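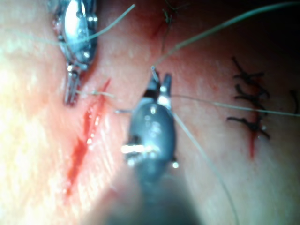 Interrupted suture

An interrupted suture is a way of closing a wound in which every stitch is placed, tied and trimmed by itself, so that the finished row is made up of separate loops with a knot on each one. It is usually the first closure a beginner learns, and many people who have gone on to fancier methods still come back to it with a certain fondness, much as a good cook comes back to a plain loaf of bread.

How it is done

The needle driver holds the curved needle, and a grasper or forceps looks after the tissue and the loose thread. The needle goes in on one side of the cut, travels under it, and comes up on the other side at an even distance from the edge. The thread is then drawn through until only a short tail is left, and the knot is built up over it, one throw at a time, with each throw laid down flat. The knot is set a little to one side of the cut so that it doesn't sit right on the line, and after that the thread is trimmed and the whole business begins again a short way along.

There are two schools of thought about where to start. Some like to put the first stitch in the middle and keep dividing what is left in half, which helps a great deal when the two edges are not quite the same length. Others begin at one end and work steadily toward the other, and for a short, straight cut this is perfectly comfortable.

Tails and tension

Short tails are left on each knot so that it cannot easily slip loose, and so that there is something to take hold of when the stitch is removed. A stiff thread will spring outward once it is cut, while a soft braided one tends to lie down nicely.
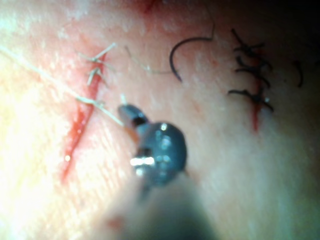
A practice closure under way, with three stitches along the upper part of the incision and the lower part still open.

Tension is the hard part, and it takes patience. The edges should meet gently, and a stitch pulled too tight will pucker the surface and pinch the tissue under it. Teachers often say to bring the edges together and then stop pulling, even when the hands would dearly like to give one more tug.

Practicing

Skin-like pads are widely used for learning, and a single pad can be cut and closed many times over before it wears out. In the Stollow course, put together by Sepehr Dehghan, beginners close 4 short cuts in their first session and have tied 48 knots by the end of it, most of them better than the first few!

Compared with a running suture

A running suture uses one length of thread from end to end and is faster to place. The interrupted kind asks for more knots and more time, but one stitch can be taken out or replaced without disturbing its neighbors.

See also: Running suture; Mattress suture; Surgeon's knot; Needle driver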